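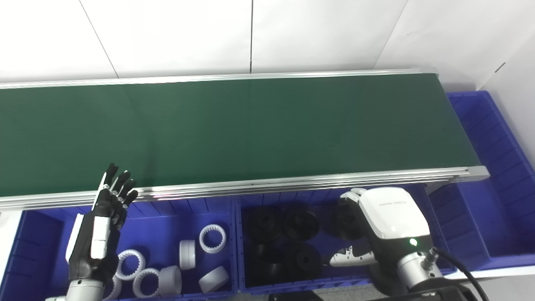
Photo: Ihor Vakulenko

Halyna Yatsenko had been staring at the planner log since lunch, and on Saturday at that, when she finally saw it.

"Ihor! Come look at line 1825. No, come look now!"

Ihor Vakulenko rolled his chair over with his tea still in his hand. The log said what it had said all week. The planner, which they had named Jider, picked a wheel from the middle bin, worked out a path to the green belt, threw the path away, worked out another one, and threw that away too. Then it gave up and sat there with both arms in the air like someone waiting to be called on in class.

"It's scared of the rail," Ihor said. "We knew that."

"It isn't the rail. It's the other hand!"

She pulled up the collision view and spun it so he could see (she had the mouse wheel set far too fast, and the whole cell went whirling past before it settled). There was the left hand, fingers up, parked over the bin with the ring gears and the cylinders. And around it, in pale orange, was the space Jider believed the hand was taking up. It was enormous. It covered the left bin, a good stretch of the belt, and half of the bin with the black wheels.

"Who drew that?" said Ihor.

"You did. In September. You padded it so we wouldn't break a finger."

He thought about this and drank some tea. "That does sound like me."

The lovely part was how little she had to change. Padis, their perception code, already knew where every joint of that hand was, 73 times a second, and had been sending it out all along. Jider had simply never been told to listen. So Halyna took out Ihor's big orange lump and wrapped each finger segment in its own small capsule instead, updated from Padis as the hand moved. Then she ran the whole thing in simulation, 700 picks, with her chin on her fists, and Ihor stopped pretending to answer his email.

No contacts. She ran it again with the hand closing and opening, just to be mean, and there were two bad plans, both caught before anything moved. Both came from a late message. She added a check on the time stamp and they went away.

"On the real one?" said Ihor.

"On the real one. Slow speed."

She put her palm by the stop button and he pressed start. The right gripper eased down toward the nearest wheel, closed, and lifted. On the screen a thin blue line ran up past the left hand, over the near rail and down to the belt, and it stayed there. One plan - the first one! The arm followed it as if it had never been worried about anything.

The wheel touched down on the green belt with a small click.

"Again," said Halyna, already laughing. "Do the one at the back."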